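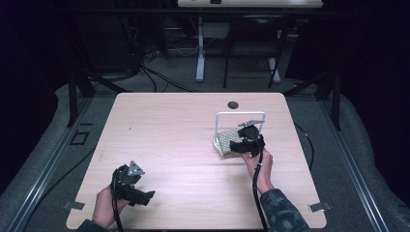 Station 3, rack task, right gripper at the wire rack.

Ticket 873
Project: Brokcombe Student Robotics, handheld gripper project
Opened by: Karabo Modise, student lead
Assigned to: Deltwood Technical Support
Priority: Normal
Status: Resolved, under observation

Summary
The right handheld gripper at Station 3 stops reporting its jaw position during the rack task. The left gripper is not affected.

Details from the student team
The task requires the operator to take the beige textured pad from the white wire rack with the right gripper and to place it flat on the table. The left gripper is held clear until the pad has been released. In several attempts the recorded jaw value remained fixed at 57 while the jaws continued to open and close normally. The Kestis logging program displayed no warning, and the fault was found only when the recordings were reviewed. The same task was completed in June without difficulty.

Steps taken before the ticket was opened
The logging program was restarted. The jaws were calibrated again according to the course handbook. A second student repeated the task and obtained the same result.

Response 1, Deltwood Technical Support
Thank you for the report. Please exchange the cables of the left and right grippers at the computer end only and repeat the task. Kindly state whether the fault remains with the right gripper or moves to the left. Please also send the log file from one failed attempt.

Reply, K. Modise
The fault remains with the right gripper. The log file is attached. It was noted that the value tends to freeze when the right wrist is turned inwards to approach the rack. With the arm held straight, no fault was recorded.

Response 2, Deltwood Technical Support
The log shows short breaks in the signal, after which the program repeats the last value received. This is consistent with strain on the cable where it enters the gripper. Please fit the replacement cable from the Jara spares box. The cable should run along the forearm with enough slack at the wrist for a full turn, and should be secured at the forearm only. The waiting time in the program settings should be set to 2000 milliseconds, so that any longer break produces a warning.

Reply, K. Modise
The replacement cable has been fitted and the setting changed. The task was repeated by two operators with the wrist turned fully in both directions. The jaw value followed the movement throughout. The affected recordings have been marked as unsuitable and will not be included in the student report.

Closing entry, 2 Aug 2018
Cause recorded as a damaged signal cable. The old cable is to be labelled and returned to Deltwood for inspection. Students using the other stations are asked to check the slack at the wrist before each session. The ticket may be reopened by the student lead if the fault returns.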